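Dernden Open Textbooks
Home | Contents | Chapter 5 | Chapter 6 | Chapter 7 | Glossary
Search this book

Chapter 6
Planning and Paying for a Robot Cell

In the last chapter we looked at how a task is divided into steps that a machine can repeat. Now we come to the part of the work which many engineers like less: deciding what to buy, when to buy it, and how to explain the cost to the people who must approve it.

A robot arm has a price, and this price is easy to find. The cell around the arm also has a price, but it is spread over many small orders. There is the pedestal, the table, the gripper, the cables, the computer, the safety equipment, the floor space and the hours of the people who put everything together. A beginner often writes the arm on the first line of the budget and then adds one line called "other". In many projects this second line becomes larger than the first.

In this chapter we follow one small company, Ploneo, which packs sample boxes for paint shops. Ploneo wanted to know if a robot cell could pick small blocks and boxes from a flat surface and place them in order. Before any order was sent, the planning group built the cell in simulation. They placed the arms on their stands, tried different work surfaces, and moved simple objects with the gripper. The simulation was made during October, and the budget was written only after it.
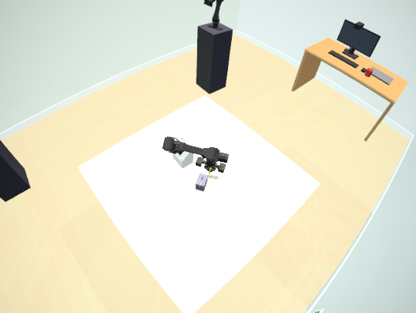
The cost of such a study is mostly the cost of working hours. Ploneo planned 300 hours for it. Some managers asked why so much time should be paid before there is any equipment in the building. This is a fair question. The answer of the planning group was that a pedestal can be moved in a model in one minute, but to move a real one it is necessary to remove the bolts, drill the floor again and check the position of everything near it.

6.1 What the model can tell the buyer

A model is useful for questions of space and reach. Can the arm come to every corner of the work surface? Do two arms need the same space at the same time? Is there enough room for a person to walk behind the stand and reach the cables? From these answers we can write the first version of the equipment list.

The model is less useful for questions of wear, dust and noise. It also does not tell you how long the supplier will need. For these points you must ask the supplier directly, and you should ask in writing. Ploneo sent the same list of questions to two suppliers, Kan and Zevbridge. Kan offered a complete cell at one price. Zevbridge offered each part separately, and the buyer could choose the number of arms later.

It is not easy to compare two such offers. A complete price is comfortable, but it can hide parts that you do not need. A separate price for each part gives you more control, but then the work of joining the parts belongs to you, and you must put these hours in your own budget.

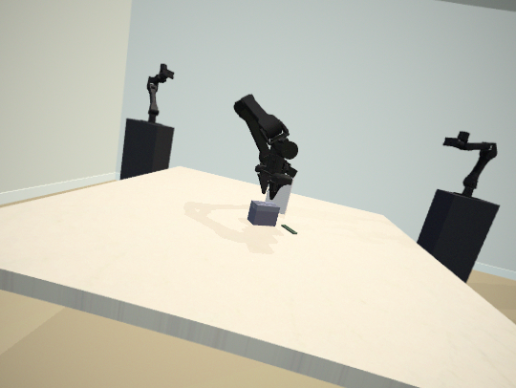

This page was last updated in October.

6.2 One arm or several

The number of arms is usually the largest decision in the plan. It is natural to think that three arms cost three times as much as one. In practice the relation is more complicated. Some costs are paid one time only, for example the table and the training of the staff. Other costs grow with every arm – the stand, the gripper, the spare parts and the yearly service. There is also a third kind, which grows faster than the number of arms. When several arms work over the same table, somebody must plan their movements so that they do not meet, and this planning takes more hours with each arm that is added.

For this reason the planning group at Ploneo prepared separate budgets for one arm, two arms and three arms. Each budget used the same form, with the costs in three columns: paid once, paid for each arm, and paid every year. We will fill in this form together in Section 6.4.

6.3 The order of buying

Not everything has to be bought on the same day. Ploneo divided its purchase into 8 steps, and after each step the group could stop without losing the earlier money. The gripper was ordered before the second arm, so that it could be tested with real boxes. The stands were ordered last, when the final height of the table was known.

Before you continue, take a task from your own workplace or school and write down every item that it would need, also the small ones. Keep this list near you. You will use it in the exercises of the next section.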